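Letters from former royal household to go on public view

By Syafiqah Ong
Last updated: February, 4.30 pm

A collection of letters written by staff of the former ruling house of Umel will go on public view next month, the town archive has said.

The 900 letters cover the last 19 years of the household, up to the day the final prince gave up his title and left for the coast. Most were written by clerks, cooks and grooms to relatives inland. They were kept by one family, who handed them over in eight tin boxes.

Archivist Ikhsan Sembiring said the letters gave a fuller account of the handover than the court's own papers, which stop seven weeks before it.

"The official record is very thin for those weeks," he said. "The clerks went on writing home. They complain about wages, mostly, but they also say who came to the house and at what hour."

One letter describes a council meeting that historians had placed in the capital. Bayu Majimbun, who teaches history at Hakala College, said the date would need checking against shipping lists before anyone rewrote the story.

The letters will be shown in the archive's reading room. Entry is free - bags must be left at the desk.
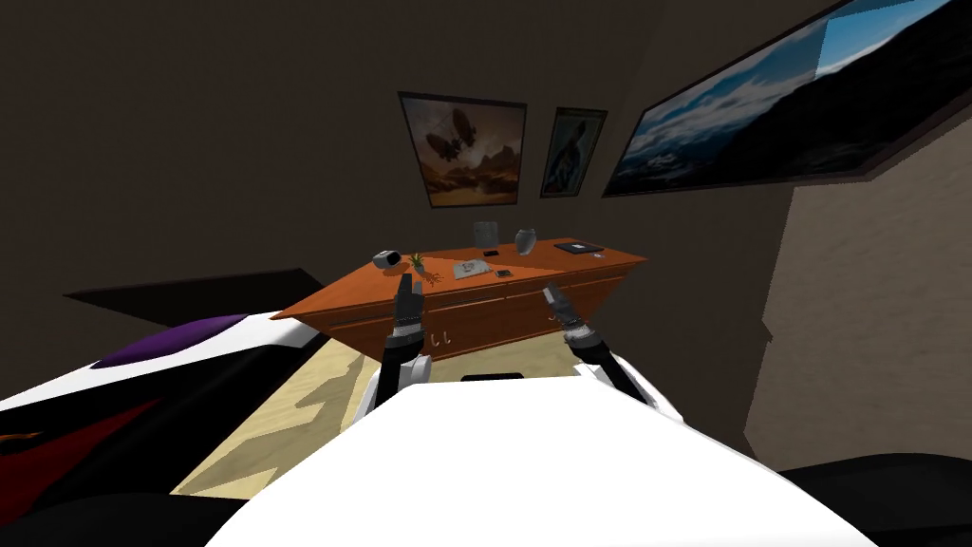
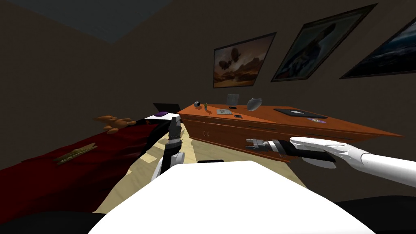

Images: Nivora

A printed guide by Ívar Grímsdóttir will be on sale at the desk.

Contact the newsdesk | © Momolach News | Back to top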